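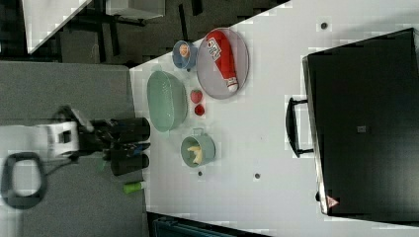

Colander as a fruit bowl: does it really make any difference?

Kitchen & Table board, 1 page

pelmet_59
Every storage article I read says to keep fruit in a colander so the air gets round it. I've got a mint green oval one much like the one in the picture, and mine has been on the table since October with plums in it. They went off exactly as fast as they did in the china bowl. Is there anything in this or is it just a way to sell colanders?

tansyroot
It works for berries. Rinse, drain, leave them in it, eat them the same day.

pelmet_59
If you're eating them the same day you could keep them in a hat.

greyoval
Strawberries shouldn't be out on a bare table in the first place, colander or no colander. Two left next to a plate will get a soft side. Fridge, unwashed, paper towel under them.

tansyroot
Fridge strawberries taste of nothing. I'll take the soft side.

greyoval
You're welcome to it.

Altetti_fan
What I want to know is who keeps a banana in a pot. My mother-in-law does this and swears it stops the rest of the fruit ripening. The pot has no lid. I've asked her how the gas knows to stay in and got a look.

907kettle
Banana on its own is sensible enough, away from everything else. The pot does nothing, a bit of distance does. Mine hang from a hook from Flastska that cost more than it should have and I couldn't swear they last a day longer.

pelmet_59
So that's the colander, the pot and the hook, and none of them do anything.

907kettle
I didn't say nothing. They don't bruise on the underside.

mossandmint
Slight change of subject but is that little green pot meant to go with the colander? I bought the Trình set in nearly that colour and the two pieces didn't match when they came. The pot was bluer. Sent it back, waited 3 weeks, the new one was bluer still.

tansyroot
Could be a set, could be two things somebody bought because they were green. I wouldn't spend money on matching greens. They fade differently.

greyoval
Can we talk about ketchup lying down on a plate? The squeezy ones with the big cap are made to stand on it. Lay it on its side and the first squeeze is mostly air.

Altetti_fan
Disagree. Mine lies in the fridge door tray because it's too tall for the shelf and I've never had a problem. Shake it.

greyoval
On a plate, though. That's a plate you then have to wash.

Altetti_fan
Only if the cap's mucky.

pelmet_59
I'll try it properly: 4 plums in the colander, 4 in the china bowl, same end of the table. Not expecting much.

mossandmint
Put them in on the same morning or it won't count.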